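Nusar Council to move its offices to Areo

Nusar Council will move its administrative seat from Çınar to the inland town of Areo, after councillors approved a relocation plan in May. The move will take five years and affect 800 staff. Council chambers go first, followed by planning and rates.

"Çınar floods most winters and the building has had its day," Mayor Norbert Štefanec said. The Çınar library and service counter will stay open.

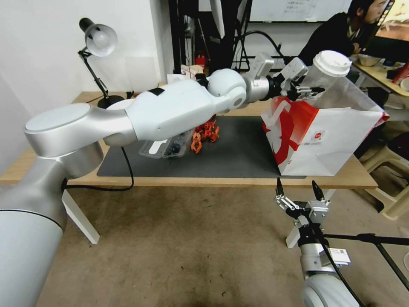

A white paper shopping bag with a red graphic, held by a gripper at a work table.

Media enquiries: Nusar Council communications office, Çınar.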